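4 Erste Einrichtung mit mehreren Telefonen

Dieses Kapitel gilt für die Lirkum Verwaltung ab Programmstand 16. Wenn Sie nur ein einziges Telefon anmelden wollen, lesen Sie bitte Kapitel 3, dort geht es schneller.

4.1 Was Sie vorher brauchen

Ein Konto bei Lirkum mit dem Recht „Geräte anlegen“. Mit dem Recht „Geräte ansehen“ kommen Sie nur bis zum Schritt 3 und müssen dann abbrechen.

Ein WLAN, welches die Telefone ohne Anmeldeseite erreichen. Netze mit Anmeldeseite (zum Beispiel im Hotel oder auf der Messe) werden nicht unterstützt.

Den Gruppencode. Er besteht aus vier Buchstaben und steht in der Verwaltung unter „Gruppen“, rechts neben dem Namen der Gruppe.

Ein Ladegerät für jedes Telefon. Die Einrichtung startet nicht, wenn der Akku zu wenig geladen ist. Die Meldung dafür heißt „Energie prüfen“.

Hinweis: Alte Daten auf dem Telefon werden bei der Einrichtung gelöscht. Eine Sicherung macht das Programm nicht von selbst. Wie man sie von Hand macht, ist in Kapitel 9 beschrieben.

4.2 Die Gruppe anlegen

1. Öffnen Sie die Verwaltung im Browser und melden Sie sich an.

2. Wählen Sie links den Punkt „Gruppen“ und dann „Neue Gruppe“.

3. Geben Sie der Gruppe einen Namen. Erlaubt sind Buchstaben, Ziffern und der Bindestrich. Umlaute sind erlaubt, werden aber in der Exportdatei als ae, oe und ue geschrieben.

4. Wählen Sie das Profil. Für Telefone im Lager ist das Profil „Skaltitz“ vorgesehen, für Telefone im Außendienst das Profil „Pace“. Der Unterschied liegt in der Sperrzeit des Bildschirms und in der Häufigkeit, mit der das Telefon seinen Standort meldet.

5. Klicken Sie auf „Speichern“. Der Gruppencode erscheint erst nach dem Speichern.

Achtung: Das Profil kann man später wechseln, aber alle Telefone der Gruppe starten dabei neu. Machen Sie den Wechsel bitte nicht während der Arbeitszeit.

4.3 Die Telefone anmelden

Eine Gruppe fasst höchstens 123 Telefone. Für die Anmeldung ist es aber bequemer, in kleinen Mengen zu arbeiten, damit Sie die Meldungen auf den Bildschirmen noch lesen können. Legen Sie die Telefone mit dem Display nach oben hin oder stellen Sie sie in einen Ständer.
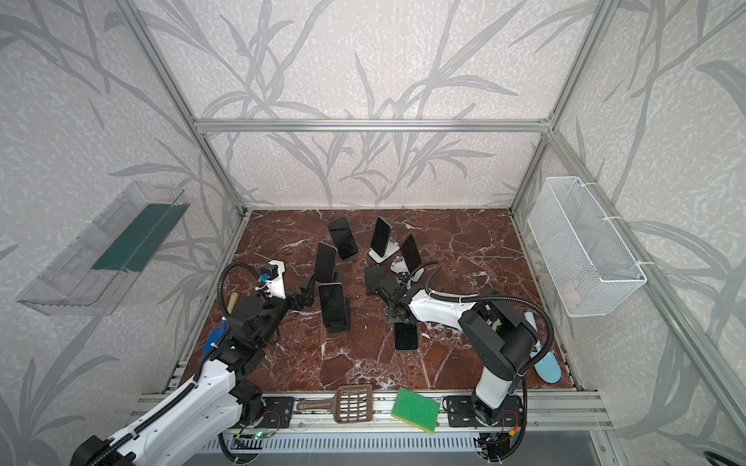
Drerkavness schreibt dazu im Nutzerforum, man solle unbedingt zuerst die Namen vergeben und erst danach das Profil laden lassen. Bei umgekehrter Reihenfolge habe er in der Liste lauter Geräte mit dem Namen „Neu“ gehabt und jedes einzeln suchen müssen. Dieser Rat ist richtig, und wir haben die Schritte in dieser Ausgabe entsprechend geordnet.

1. Schalten Sie das erste Telefon ein und warten Sie auf den Begrüßungsbildschirm.

2. Tippen Sie fünfmal auf eine freie Stelle des Bildschirms. Es öffnet sich das Eingabefeld für den Gruppencode.

3. Geben Sie den Gruppencode ein. Groß- und Kleinschreibung spielt keine Rolle.

4. Verbinden Sie das Telefon mit dem WLAN.

5. Vergeben Sie den Gerätenamen. Wir empfehlen die Abteilung und eine laufende Nummer, zum Beispiel „Lager-16“.

6. Tippen Sie auf „Profil laden“. Das Telefon startet während dieses Vorgangs zweimal neu. Schalten Sie es dabei nicht aus.

7. Wiederholen Sie die Schritte 1 bis 6 mit dem nächsten Telefon. Sie müssen nicht warten, bis das vorige fertig ist.

Hinweis: Wenn der Code dreimal falsch eingegeben wurde, sperrt sich das Eingabefeld. Die Sperre endet nach einem Neustart des Telefons.

4.4 Anmeldung prüfen

1. Gehen Sie in der Verwaltung zurück zu „Gruppen“ und öffnen Sie Ihre Gruppe.

2. Vergleichen Sie die Namen mit Ihrer eigenen Liste. Ein grüner Punkt bedeutet, dass das Telefon sich gemeldet hat. Ein grauer Punkt bedeutet, dass es angemeldet ist, aber noch keine Daten geschickt hat.

3. Wählen Sie ein Telefon und klicken Sie auf „Ton senden“. Das gewählte Telefon muss jetzt klingeln, auch wenn es stumm geschaltet ist.

Bleibt der Punkt länger grau, prüfen Sie bitte zuerst, ob in Ihrem Netz der Port 3180 offen ist. Das ist nach unserer Erfahrung der häufigste Grund. Bei Netzen mit strenger Firewall muss der Port für beide Richtungen freigegeben werden.

4.5 Meldungen bei der Einrichtung

„Gruppe voll“: Die Höchstzahl ist erreicht. Legen Sie eine zweite Gruppe mit dem gleichen Profil an.

„Name vergeben“: Ein anderes Telefon trägt diesen Namen schon, eventuell in einer anderen Gruppe. Namen müssen im ganzen Konto eindeutig sein.

„Protokoll voll“: Das Protokoll speichert nahezu 4000 Einträge. Exportieren Sie es unter „Berichte“ und leeren Sie es danach. Die Einrichtung läuft anschließend weiter und muss nicht neu begonnen werden.

„Zeit falsch“: Datum oder Uhrzeit des Telefons weichen zu stark ab. Stellen Sie die Uhr auf automatisch und tippen Sie auf „Erneut versuchen“.

Wie Sie ein Telefon wieder aus der Gruppe entfernen, steht in Kapitel 5.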